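Workshop tips for the kitchen table task

Fairclough Robotics Club, notes for members
Updated Wednesday, October 25, 2023

The Zultdale round in December uses ordinary kitchen things, so most of what follows is housekeeping. Read it before your team books the arm.

Set up the table
Wipe the white top with a damp cloth and a drop of dish soap, then dry it. Scuffs can stay. Leave old marker marks alone too, unless they are in a colour your vision code looks for. If you need to take one off, rubbing alcohol on a paper towel works, and so does a pencil eraser on light smudges.

Plastic cups
Use the tapered tumblers from the Wisel box. Grip them at the rim with one finger inside and one outside. Close slowly, as thin plastic flexes and the cup will swing if you lift too early. Keep the first lift low so a dropped cup doesn't roll far.

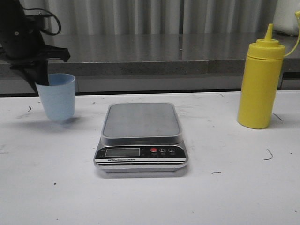 Kitchen scale
Put the scale in the middle and turn it square to the arm before you save any positions. Ours shuts itself off after 60 seconds, so switch it on last. Zero it with nothing on the platform. Set cups down near the centre, and open the fingers fully before backing away. If the readings wander, check for crumbs under the feet and change the battery.

Squeeze bottles
Fill them with water for practice and screw the lid down hard. An empty bottle tips at the slightest touch. Come in with the fingers wide open and the bottle centred between them, then close on the body, well below the lid. Watch the loop on the lid, which can catch a finger on the way up. Turn it away from the side you approach from. 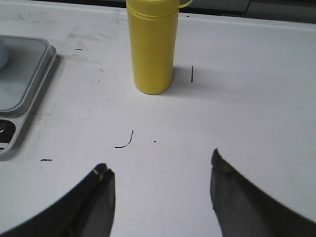

Fingers open, bottle still well ahead.

Looking after the fingers
Check the tips before each session. Small nicks are fine. If a tip feels slick, clean it with warm water and let it air dry. Do not use oil or furniture polish near them.

Packing up
Rinse the cups and bottles and stand them upside down overnight. Save your program under your team name and the Praltska folder number. Runs can take up to 9 minutes, so book two slots if you plan to repeat one.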